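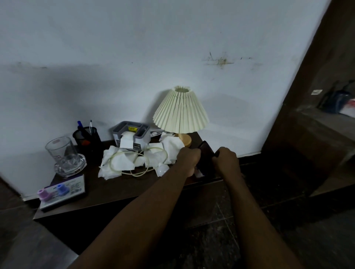 Mine kept dropping off the Irlow app halfway through pairing, one commenter wrote under the last Eltus post, so pairing first this time.

1. Phone in both hands, app open. Add device — pick Eltus arm.
2. Hold the base button 6 seconds. Light blinks, let go.
3. Type the code. Wrong code twice = start over.
4. Set speed to 300 for the first run. Not higher, you'll regret it.
5. Run Home, then Save. Dont skip Save.

Still dropping? Update to build 61 — fixed it for me. Grip setup is teh next page.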